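Polline play fruit set, three months in

I bought the Polline fruit set for my niece and ended up keeping a second one for myself (I do pretend-shop afternoons at the library in Celtham, so it's sort of work). It was 20 dollars, and I figured at that price it would be junk. Nope! The strawberries are the stars, a really cheerful red, and the kids go for them first every single time.

The watermelon is tiny, which cracks me up, with dark stripes on green. My only real gripe is the berries. They're small and dark and they roll under everything, so I'd keep this set away from toddlers. The grapes come as one bunch, and a clear plastic tub to scoop it all into makes cleanup a lot quicker. 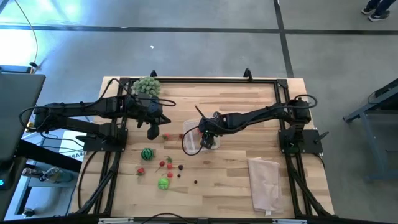 Farah Santoso wrote to me that her grapes started dropping off the stem by May and that she glued them back with regular craft glue, which held fine. Mine haven't shed any so far, but I'm not gentle with them, so we'll see.

Washing is easy, just warm soapy water and then onto a towel. Don't put them in the dishwasher, the red on one of my cherries went kind of chalky. I'd still buy it again, and I'd give it 8 out of 10.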